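To: kitchen-trials list
Subject: Re: Draft 2 of the home kitchen rules
From: Furkdale site

Ellberg wrote:
> Draft 2 is in the shared folder. Please send comments by
> the end of March. We are least sure about rule 5 (fridge
> doors) and rule 11 (lids and small parts). Teltach would like
> both cut to one line each.

I would keep both rules at full length. Comments below, from our own runs.

Rule 5, fridge doors 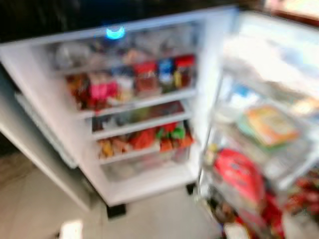
The rule gives a limit for how fast the door is pulled but says nothing about what is on it. Our limit was set with bare shelves. A door with its second shelf packed from end to end is a heavier load, and the rule should say that the limit is checked again with the door stocked. I would also add that the arm stays out of the main compartment until the door has stopped moving.

Rule 11, lids and small parts

The draft asks for a grip "on the rim where possible". Please drop "where possible" for round lids. Two fingers on opposite sides of the rim should be the normal grip, and anything else goes in the log with a reason. Stickers are not mentioned at all. I suggest we leave them on and keep the fingertips off them.
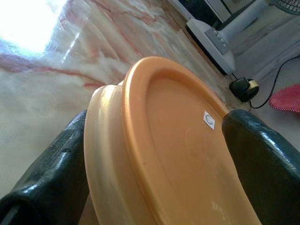 Other points

Grīnberga asked whether the 81 older log sheets need redoing. I say no, as long as they are marked "draft 1".

The word "operator" is used for two different people in the opening section. One of them should be "observer".

Furkdale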